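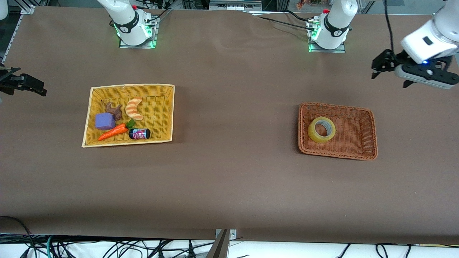 The heating plant at Jidstead burned its last oil in November, and for the first week the night crew kept walking over to check a boiler that was no longer lit. The building sits at the bottom of the town, between the rail spur and the river, and it has sent hot water uphill to homes, two schools and a hospital for as long as most residents can remember. The heat now comes from a pair of large electric heat pumps that draw on the river. Inside, the old control room has been repainted and the paper logbooks are gone. Changes in a town's energy supply mostly reach people through small household things. In Jidstead the small thing was the radiators, which used to be too hot to touch and are now only warm.

That caused trouble. The old system pushed water out at a temperature that forgave bad insulation and badly set valves. The new one runs cooler, and it works well only if the buildings at the other end can live with that. Most could. Several blocks on the upper streets could not, and people there spent the early part of the winter in sweaters.

"We had the engineering right at the plant and we had it wrong in the stairwells," says Parvathi Pai, who runs operations for Bradau, the company that owns the network. "Valves that hadn't been turned in years. Radiators that had been painted shut."

Bradau sent crews into 208 apartments before the spring. They bled lines, swapped valves and, in the worst cases, put in larger radiators at the company's cost. Pai would not say what that came to. It was not in the original budget, and it has pushed back the second phase of the project, which was meant to add the east side of town this year.

River heat is an old idea. The water does not have to be warm. A heat pump takes a little heat out of a large flow and raises it to a useful temperature, and the river goes back to its bed slightly colder than it came out. What matters is how much colder, and where. The permit at Jidstead limits both, and it requires the pumps to slow down when the river is low.

Annunziata Amato fishes the stretch below the outlet and opposed the permit. She still has doubts. The intake screens clog with leaves in the fall, she says, and when they are cleared the debris goes downstream in a lump. She has asked for a second monitoring point past the bend. Bradau has agreed to one, though it was not yet in place when I visited.

The larger question is power. An oil plant needs a truck. Heat pumps need a grid connection that holds up on the coldest evening of the year, when every kitchen in the valley is also drawing current. The local line was upgraded ahead of the switch, but the utility and the plant still talk by phone most afternoons around 4 p.m. to agree on the evening load. A tank of hot water behind the plant, with enough stored heat to cover up to 12 hours of mild-weather demand, gives them some room. In a hard cold snap it gives them much less.

For those nights there is an electric boiler. It is simple and expensive to run, and it came on more often than planned in the first winter.

Clotilde Millet, an energy planner who has worked on similar conversions in Barbosa and Pirkau, thinks the order of work should be reversed. Fix the buildings first, she argues, then size the plant. In Pirkau the town spent two years on valves and windows before any equipment was bought, and the pumps it ended up with were smaller than the ones in the first drawings. "It's dull work and there is no ribbon to cut," she says. "You're asking a council to pay for caulk."

Jidstead did not have two years. The oil boiler had failed twice, and parts were hard to find.

Bills have stayed close to where they were. Malathi Chacko, who rents on one of the upper streets, pays a little less than before but ran a plug-in heater through December, so she figures it evened out. Her new radiator is twice the width of the old one and she had to move a bookcase. The apartment is comfortable now, she says – the bathroom takes a while.

Bradau plans to start digging on the east side next summer. The crews will go into the buildings before the trench is opened.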